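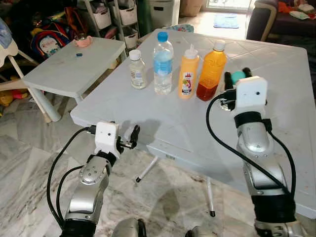
Meltisham Flood Reports Map: Project Report

The idea for our project came out of a wet evening in April, when the river at Meltisham came over the lower road and everyone I knew was asking the same question at once. Which streets were passable? The town's pages were full of posts, some of them very helpful and some of them (I say this kindly) a day old and from somewhere else altogether. My aunt drove the long way home because of a photograph that had been taken the winter before!

So our group of six set out to see whether residents' reports could be gathered on one simple map, checked by a person, and put up quickly enough to be of use. We called it Drarko, after a good deal of discussion that I won't repeat. Our supervisor, Lorna MacBrayne, was very patient with us about the name and about most other things.

How we went about it

We collected 1002 public posts from the days of the flood and sorted them by hand. Each one was given a place, if we could find one, and a time, and then a mark to say whether a second source agreed with it. The sorting took far longer than we had planned - I think we all believed that people would mention the name of their road, and a great many simply wrote "our end" or "by the shop".

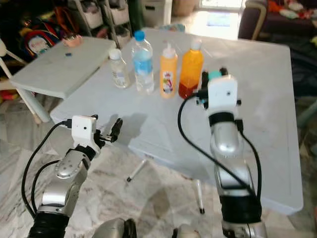 Once a post had passed both checks it went onto the map as a coloured dot, green for confirmed and grey for waiting. We built the map with Sinaga, which two of us had used in the first year, and kept the shared spreadsheet in Ustum so that everybody could see who was working on what. There were some muddles early on when the same post was checked twice under different headings, and we put that right by giving every row its own number.
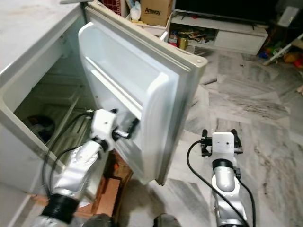

The compact fridge with its door open

What we found

The hardest part was deciding how long a report should stay up. Water moves, and a dot that was true at teatime could be quite wrong by nine. After trying a few settings on the old posts we chose to let each dot fade after 20 minutes unless somebody confirmed it again, and the map was a good deal easier to trust after that, though it did look rather bare in the small hours.

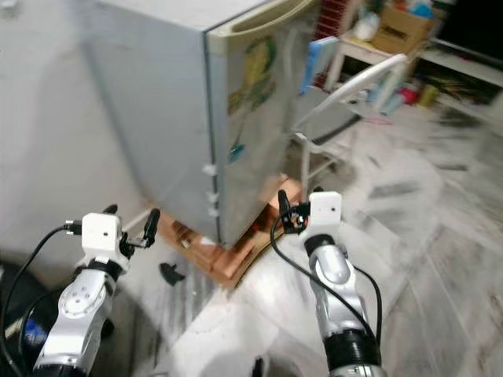
We also learned that rumours tend to arrive in company. One claim about the footbridge being swept away turned up in six slightly different wordings, all traceable to a single post, and our second-source rule would have let it through if we had not gone back and looked at where each one began. I would like the next group to build that step in from the start. They would be very welcome to our spreadsheet, and to the notes at the back of it, which are longer than this report.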